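Cilholm server refurbishment – progress report, second quarter
Prepared for Krum Stoyanova by Borislav Vidmar

Spending to the end of April stands within the grant. The largest single cost was shelving, followed at some distance by compressed air, which we go through the way other workshops go through coffee.

We set out to inspect 353 retired servers this year and have finished 105. That is behind the schedule I gave you in the autumn, a schedule I drew up before meeting the servers. The donors described them as lightly used. Some of the dust would disagree.

Most of our time goes into opening the chassis, checking memory slots and latches, reseating connectors and recording what is fitted. The Dell units are the bulk of the intake, and we have become fond of them in the way one becomes fond of a difficult uncle.
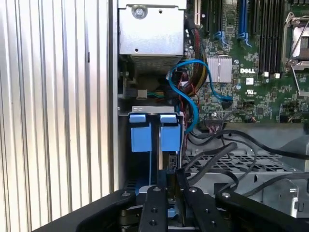 Memory remains the bottleneck. Modules arrive mixed in a box labelled "good", a word that has covered a wide range of conditions, and sorting them takes longer than the rest of the inspection. I have asked Skundby to test them before shipping. They have agreed in principle, and I will let you know when they agree in practice.

The Zurari schools have confirmed they will take the first finished machines, provided someone explains the noise to the librarians. Delivery is set for a Monday.

One request. We would like to move $3,000 from the travel line to spare parts, mainly fans and power supplies. We have travelled nowhere, and the parts drawer is down to 2 fans and a bag of screws of uncertain origin. A decision before the next order goes in would be appreciated.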